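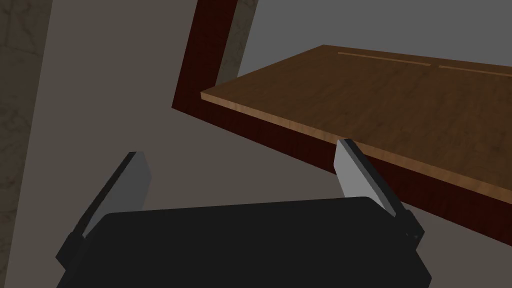
How do you get old wax off an oak dresser without hurting the finish underneath?
Go slow, use odorless mineral spirits on a soft cotton rag, and stop as soon as the rag comes up clean.

I love this job! My last one was a tall oak dresser from a shop in Jandosbridge, so sticky with polish that dust had settled into every corner of the carving.

What you need: mineral spirits, cotton rags, an old toothbrush, nitrile gloves and a tin of clear paste wax.

1. Pull the drawers and take off the brass handles. Bag the screws with each handle.

2. Open the windows, then test a spot on the inside of a leg. If the color lifts along with the grime, quit there and ask a restorer.

3. Wet the rag (damp, never dripping) and wipe with the grain, one side at a time. Turn to a fresh patch often.

4. Work the toothbrush into the carving and wipe right behind it. My friend Yesenia Chávez wraps a rag around a bamboo skewer for the really tight spots, and it's wonderful.

5. Leave the dresser overnight. Lay the used rags flat outdoors to dry.

6. Rub on a thin coat of wax, wait 15 minutes and buff hard - the grain just glows!

Put the handles back on last. The drawers may stick a little, so rub a plain candle along the runners before you slide them in.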